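Music News | 2 min read

Provema announce second album "Grivthorpe"

Dornden four-piece Provema will release their second album in May. It is called Grivthorpe, after the village where singer and bass player Pierina Vitale lived as a child, and it has nine songs.

The band recorded it in 13 days, mostly at night, in a rehearsal room above a bakery. Anyone who knows their first record will remember how clean it sounded. The new one is rougher and, to my ears, much better. The guitars are louder, the drums sound as if they stand next to you, and Vitale finally sings with her full voice. On the first album she was often hidden behind the keyboards.

"We wanted to play the songs as we play them on a stage," Vitale told us. "If somebody made a small mistake and the take had a good feeling, we kept the take."
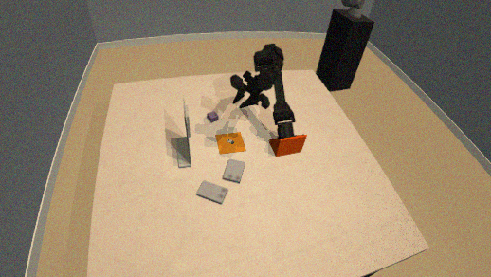 A black robot arm on an orange-red base, computer render.

The first single, Chukwu, is out now. It begins with a slow bass line and stays quiet for almost two minutes before the whole band comes in together. It is a brave choice for a single, but the last chorus is the strongest thing they have written so far. The title is the surname of Vitale's old music teacher, to whom the song is dedicated.

Grivthorpe will come out on vinyl and as a download. The first pressing is 3000 copies, and 2270 of them were already ordered when we spoke with the band. A CD version is not planned for the moment.

Provema will play the complete album at a release show in Dornden, also in May. Doors open at 7 pm and the band goes on at 9. More concerts will follow in the autumn, but the places are not confirmed yet.

Filed under: Rock, New Releases, Album News
14 shares | 2 comments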